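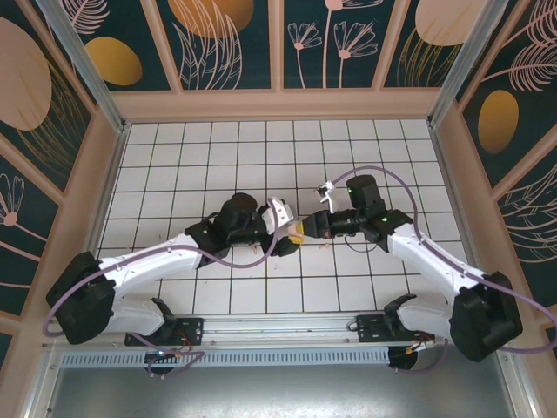 The room at Clellmont: white tile, dark grout.

Progress report to the Hokon fund
Project: Second Life for Small Audio
Prepared by Aušra Petrauskas, Clotberg Reuse Workshop

Where we are

We are past the halfway point and I'm very happy to be writing this one! When I sent the last report in January, we were still carrying boxes up the back stairs and I had no idea if people would really hand over their old earbuds. They did. Our count on the day I closed the books for this report was 1,658 pieces, and by a piece I mean anything with its own tag: a case, a single bud, a full set, a cable.

Of those, 600 have been checked, cleaned and matched, and are ready to go out to the school and senior center programs. The goal in our agreement was 10 months of work for a final total of 800, so I feel good about the rest.

The room

The move to Clellmont has made a bigger difference than I expected. Our old place had brown carpet, and if you have ever dropped a silicone ear tip on brown carpet you know how the next half hour goes. The new floor is white tile, and small things show up against it right away (the grout lines are dark, so black tips can still hide there, but we're getting good at it). The lease paperwork is signed and the first payment came out of the room line of the budget as planned.

Cases

Charging cases are the part of the work I could talk about all day. We started out thinking of them as packaging for the buds. Now we check the case first. A set with a good case is nearly always worth the time, and a set with a cracked hinge usually gets split up for parts.

What has surprised me is how many shapes there are. The flat pebble kind is easy, you flip the lid with a thumb. The tall round ones take more care. The lid is a little dome on a hinge, and the bud sits down in the opening with its round head leaning out, so you want to steady the body at both sides before you do anything with the lid. We have written this up as a one-page guide and taped it above the bench.

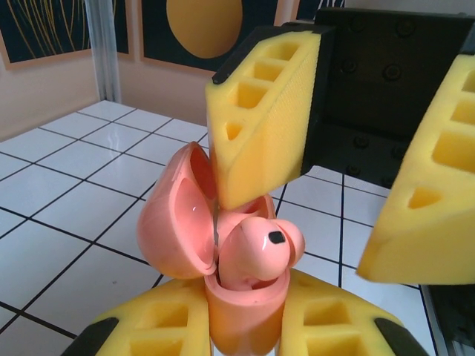

Pink charging case, tall round style, with the lid open and an earbud inside.

We also changed how we sort by color. At first everything went in by model, and plenty of cases have no name we can read. Now color comes first, then shape. Pinks turned out to need the most attention: a salmon pink lid and a rose pink lid look the same at nine at night and very different the next morning. Matching is done in daylight now, and mismatched sets have dropped a lot.

What went slower than planned

The cleaning kits from Aerts came late, and for a while we were making do with cotton swabs. They are here now. The drying racks that came with them are too wide for the shelf, so we're swapping them for a narrower size at no extra cost.

Odd single buds are still piling up. I had hoped to find a partner to take them by this point. Two talks are open and I'll write as soon as one of them firms up.

Next

Between now and the final report we will finish the checked sets, get the guide for tall cases into Spanish, and hold an open Sunday where people can bring in their own buds and learn to clean them. You are warmly invited. Come at 2 p.m., when the light in the room is best for matching pinks.

Spending is on track and the budget sheet is attached separately.

Aušra Petrauskas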